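Damp, fans and the logger problem
19 October 2024
By the Irnby store workshop
4 min read

Started on the humidity again. Readings at the back wall have been sitting too low, and fruit on the upper shelves is going soft at the shoulder sooner than it did last year. Faladen logger gave 71 per cent relative humidity by the door and 64 at the back, both taken with the door shut and the fan off. I had expected the two to be the other way round, as the door leaks and the back wall is block.

Swapped the two loggers over and left them for the morning. The numbers stayed with the positions and did not follow the loggers, so the difference is in the room. I wrote the positions on the wall in pencil so they go back in the same place. Please don't move them to the shelf, however handy it looks. The shelf is directly in the air path and reads low.

Checked the floor. The slab was wetted at the start of the month and has dried out completely along the back, including under the pallets. The front half still has dark patches. I think the fan is pulling air along the ceiling, down the back wall and out under the racking, and taking the moisture with it. Held a strip of tissue at three heights and it pulled hardest at ankle level, which fits.

Sorting carried on in the prep room meanwhile. Anything with a split, a missing stalk or a soft patch comes out and is used first. Long keepers go back on the slats with the stalk up and not touching.

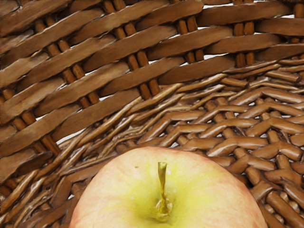 Fan

The Bozsik unit has three speeds and has been on the middle one since April. Dropped it to low at ten o'clock. Noise is much better. The tissue at the back still moves but only just.

Took the guard off while it was stopped. Blades were furred with dust on the leading edge and one of the rubber mounts has perished. Cleaned the blades with a damp rag and turned the mount round so that the good side takes the load. That will do for a few weeks. Proper mounts need ordering, and I'd get a full set and change all of them together.

The running hours counter said a little over 3,000. The handbook wants the bearings looked at before then. They spin freely by hand and I could feel no play, but I have put it down for the next shutdown.

Water

Filled the 200 litre drum and wetted the back half of the floor with the rose on the can, slowly, until it stopped soaking in. Kept it off the bottom slats. Wetting the floor is crude but I would still sooner do it than hang wet sacking, which went mouldy at Sedley and had to be cut down in the middle of winter.

Two trays of damp sand went in under the racking as well. If the back wall reading comes up and stays up, we won't know which of the two did it. I accept that for now. The fruit matters more than the trial.

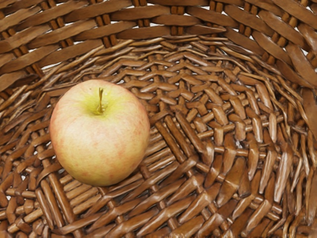

Apple in the basket, seen from above. Yellow-green round the stalk end, pinkish-red blush lower down.

Temperature

Steady, for once. The door seal along the bottom is still poor and daylight shows at the hinge side. Tried a length of the brush strip left over from the office door and it is too stiff, the door rides up on it. Needs the softer kind, or the threshold planed. I'd try planing first as we have the plane.

The old dial thermometer reads a degree above the logger and always has. I have written this on its face.

Ethylene

No change to the arrangement. Early varieties stay in the lean-to and are not to come into the main store even overnight. There was a crate of pears just inside the door this morning and I moved it. Pears go in the lean-to too, on the left.
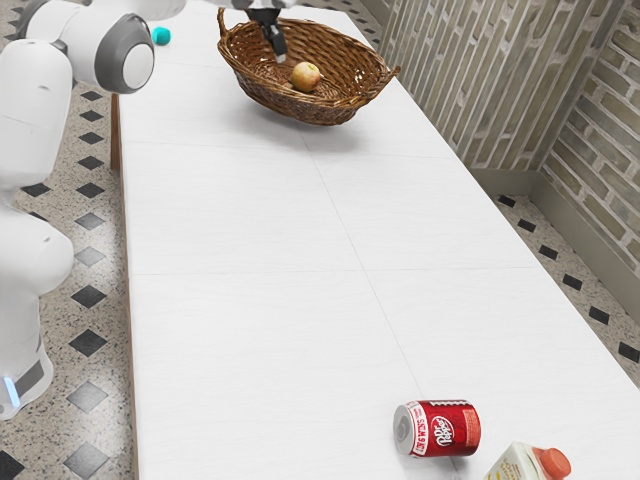 Oval wicker basket on the long white table.

To do

- Read both loggers tomorrow, fan still on low, before the door is opened
- Order mounts for the Bozsik fan
- Take the door off and plane the threshold
- Top up the sand trays if the surface has gone pale
- Ask Sedley what they use on the floor now
- Lift a few from the top shelf and cut them - check for browning at the core

Fan left on low. Drum is about a third full, hose is drained and hung up.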